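The Corner Shelf

I bought the table off Mrs Awasthi at number 26 when she moved to her son's in Stosbridge, and I will say now that I only went round to return a casserole dish. But there it was in her hallway, pale and plain with its nice rounded corners, and she said take it, love, give me whatever you like, and I gave her all the cash I had in my purse and felt guilty the whole way home. My brother Grirker (it's a nickname, don't ask, he got it at school and it stuck) carried the heavy end and complained about his back until May.

So that was the table. The tray came later, out of the shower.

I'd moved into the flat with Jyoti Dubey, who I'd known for all of 4 weeks and who had firm views on corners. Corners were wasted, she said. You paid rent on them the same as you paid rent on the middle. She'd been through our bathroom with a little metal caddy, the curved sort with slots all round the side, and when the sticky pads gave up in the night and the whole lot came down - shampoo everywhere, me in the hall with an umbrella thinking it was burglars - she wouldn't throw it out. She rinsed it and brought it through and set it on my table and popped a steel scourer in it.

"There," she said. "Kitchen." 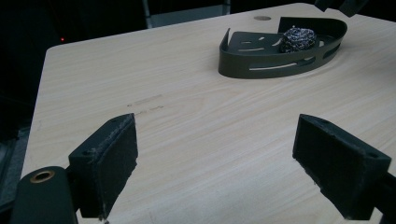 I said it couldn't live on the table. We ate at the table! She said we ate on the sofa, and I had to let that go, as I was holding a plate on the sofa at the time. I moved it to the windowsill when she went to work. It was back by supper. I put it under the sink, and she got it out again without a word and hummed while she did it.

This went on for ages. We never had a proper row about it, but I did once write Please Do Not on a bit of card and lean it against the scourer, and she wrote Bradetti on the back, which was the name of the landlord, and meant, I think, that I could take it up with him. I very nearly did. I had his number up and everything.

Then she got the job in the north, 244 miles off, and I helped her pack. We did the books and the good pans and her enormous coat, and she was cheerful and I was cheerful, and we were both dreadful at it. When the van had gone I went in to put the kettle on and the table was bare. She'd taken the caddy, scourer and all.

I stood there a bit. Then I got my shoes on and walked to the hardware shop before it shut, and asked the lad whether he had anything for a corner, and he said what size, and I held up my hands.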